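Group report — Rules for hand-held gripper demos, draft 3
Module: Automation and Good Practice
Written up by Eduard Krajčí, September 6, 2026
Bench time: Pranico workshop, Grovville

1. What we set out to do

Write a short house standard for people recording demos with the hand-held grippers. The Lellura handout has 52 rules and no one reads past the first page. We wanted one side of A4. Task used for testing the rules: the plastic box with the clear lid.

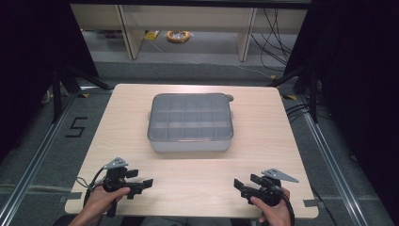
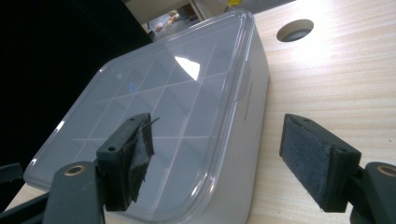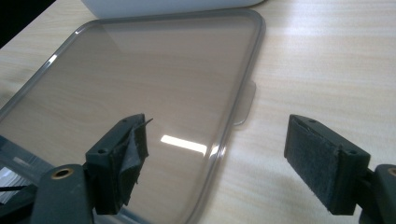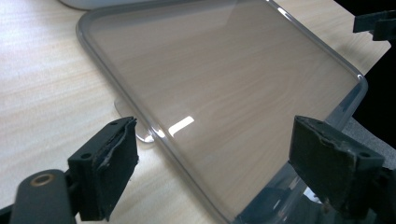
Fig. 1. Lidded box task, table view first, then three views from a gripper.

2. Rules as they stand

Before a session
— Pads checked on both fingers, every time. Look at the top edge first. In fig. 1 the left pad is lifting in all three gripper views. Under our draft 2 that was a "note", now it is a stop.
— Table clear apart from the task object.
— Cables go off the edge of the table and stay clear of the jaws. Check the slack with arms fully out, not at rest.
— Marker plates tight, nothing hanging over them.

During
— Both grippers start at the near edge, jaws apart.
— No bare fingers on the object once recording. If you touch it, scrap the take.
— Clear plastic: watch for glare. Every gripper view in fig. 1 has some or a bright edge off the plastic. We argued about moving the lamps and left it as "log it".

After
— Log sheet filled in before the next person starts. Name, pad state, takes scrapped and why.

3. What we found

We went through 243 old log sheets from the Vondráček store. Pad state was blank on most of them. Cant say much about wear from that, which was annoying as it was meant to be section 4. The full set is 1,573 sheets, no time to do the rest.

Wording matters more than we thought. "Check pads" got a tick from everybody. "Write down what the top edge of each pad looks like" got real answers. Same with cables.

The scrap rule was unpopular. People feel they are wasting takes. Kept it in anyway, a take with a hand in it is no use for what we want.

4. Still to do

— Decide how much peel is a stop. At the moment any peel is, probably too strict for felt
— Spare pads kept at the bench, not in the office
— Photo of a good pad and a bad pad on the back of the sheet
— Seperate rule for thin lids and trays? They need a different grip from the box. Not agreed
— Second trial in October with 4 people who havent seen the draft

Log sheet template is in the shared folder, use the newer one.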